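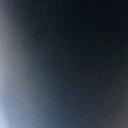
My town library stopped charging late fines in November, and I have not returned a book on time since. I used to be a man of honor. The price of my honor was 24 cents a day.

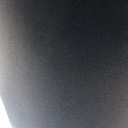 Everyone on the Fulley branch board calls this progress, and I suppose it is. Kids who owed four dollars are back at the shelves.

24 shares | 4 comments 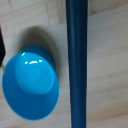
2 min read

Still, I miss the small shame of the desk. Tianyou Kang would slide my receipt over without a word, and I'd pay like a sinner. Now he just smiles. I have three of their novels under my bed and plan to finish one.

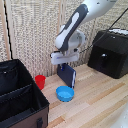
A robotic arm holding a dark blue block.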